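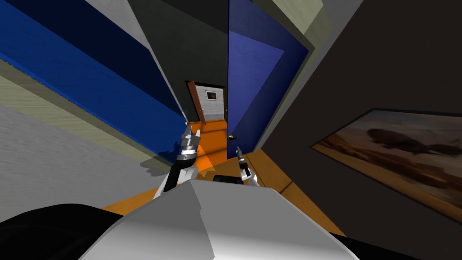
Simulated view, both arms forward, blue wall on the left.

14 April 2021

Long morning with the retention logs, and I'm writing it all down while the coffee is still working. Dalia Pētersons sent over the export from the Landen license plate readers last night (thank you, Dalia, I know that was well past supper for you!) and I finally got it to load after fixing the date column.

The contract says plate reads get deleted after 16 days unless somebody flags them. I pulled 437 records to check by hand, and 163 of them were older than that with no flag at all. The oldest goes back to August, which made me sit up a bit. I went through those a second time in case I was misreading the time zone field - I wasn't, though the field is a mess and deserves its own page someday.

Yeison Ticona thinks the Stalham backup server is copying old reads back in every time it syncs, so they get deleted on one side and reappear on the other. That would fit with what we saw on the smaller sample. I'd like to believe it, but seven of the old records have search entries against them from this year, so whatever the cause, people can still look them up.

Nina (the laptop, for anyone new reading this) ran out of disk twice. Moved the raw export to the Daltis drive, encrypted, usual passphrase routine. Please don't keep local copies, these are real people's cars and where they were parked at night.

Still to do: ask Dalia whether the search log shows a user name or only a terminal, and get Yeison to pull the sync schedule. I haven't touched the sharing list yet.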